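**Jimley** is a simulated kitchen used for teaching a robot arm by remote control. It was first prepared by Igor Wróbel and Imogen Horrocks at the Skerkby workshop, as a part of the larger Simen project. In it a person moves the arm from a distance, and the computer keeps a record of every movement. Such a record is called a *demonstration*.

## Method

The operator holds a hand controller and looks at the kitchen on a screen. One view is taken close to the gripper, so the operator can judge the distance between the fingers and the object.
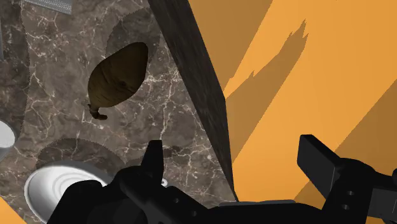

*View near the gripper, with a brown object and a white dish on the marble countertop.*

A second view, from further away, gives the position of the whole arm. Wróbel recommends that beginners use this view first and change to the close one only before grasping.

## Collection

The first set has 3000 demonstrations, each of 40 seconds at most. Another 322 were added in May by Callum Bickerstaff, which makes 3322 in the present edition. The objects are ordinary kitchen things, and their places are changed between the recordings.
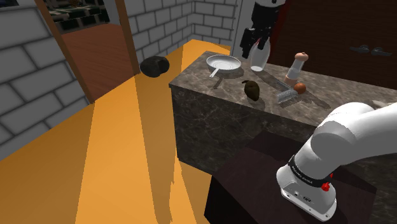

*Wider view of the kitchen, with the white arm, the marble island and a black gripper over the countertop.*

## See also

- Tapley (controller software)
- Teaching by hand guiding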